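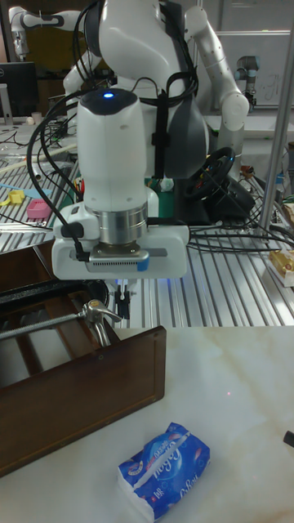
Wrist, gripper and the clamped drawer, from the fixed camera.

How many drawer examples before I change the setup?

Posted by slotted_table, December 31, 2020

I'm collecting teleoperated examples for a policy that is supposed to work with a small wooden drawer. One arm, two-finger gripper, drawer held with a screw clamp on a marble-pattern tabletop. So far I have 88 episodes I would call clean. The plan I was given says 300 for this task, all with the same drawer.

My trouble is that the policy trained on the first batch does fine when the drawer is exactly where it was during recording. Turn it a little and the fingers come down beside the front panel and close on air. I log everything in Markine at the default rate and train overnight on one card, so each round costs me a day.

Two things I'd like to know. Should I finish the 300 with the drawer fixed and then start moving it, or start moving it now? And does the stuff behind the drawer matter? There's a steering wheel, a monitor, a packet of tissues in front and a lot of cable. I've left all of it alone so that the background stays the same from one episode to the next. 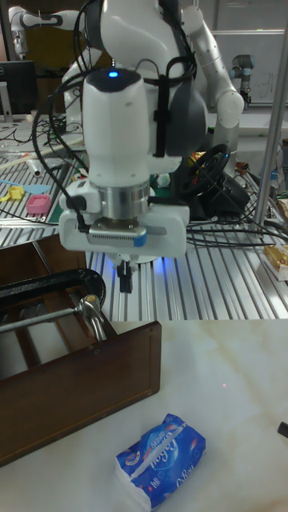 Same bench from the fixed camera, drawer at left and tissues in front.

Posted by parnstead_lab

Start moving it now. If all 300 have the drawer in one pose, the policy can get a good training score by learning one path through the air and hardly looking at the drawer. You've more or less seen that already.

What worked for us at Parnstead was blocks of 40. Record 40, loosen the clamp, shift and turn the drawer, tighten, record the next 40. Keep the changes small for the first couple of blocks and then get bolder. Write the block number into the episode name so you can hold one whole block out for testing. Don't pick test episodes at random across all blocks, or you'll be testing on poses it has already trained on and the number will look better than it is.

On the background: leave the big things, move the small ones. The tissue packet is close to where the gripper works, so I'd put it somewhere different every block and leave it out of a few. Your clamp is also a problem. It sits over the drawer in every episode, and a shiny screw rod is an easy thing for a camera policy to lock on to. Try to get at least one block with the clamp turned the other way, or with the drawer held from underneath.

Keep your 88. They're one pose, so call them block zero and train on them with the rest.

Posted by dr4werguy

350 minimum. We did 300 on the Avlow project and it wasn't enough.

Posted by peixoto_bench

I agree with most of the long answer but would check the camera before recording anything else. If the fixed camera got bumped between your first session and your test, a policy can miss the drawer by a finger's width even with nothing else changed. Take a still at the start of each session and lay it over the first one. The table slats make this easy — if the lines don't match up, the camera moved.

Also look at your failed episodes. I used to delete them. Now I keep the ones where the operator misses, backs off and gets it on the second try, and I only throw out the ones that end badly. When we retrained in June with nearly 40 of those mixed in, the arm stopped freezing after a miss.

I wouldn't worry about the wheel and the monitor. They're well back from the drawer. If you have a wrist camera, check what it sees on the way down.

Posted by slotted_table

Thanks. I'll do the blocks, beginning with a new camera still. No wrist camera feed in this dataset, only the fixed view. I can turn the clamp but I don't have a way to hold the drawer from below yet.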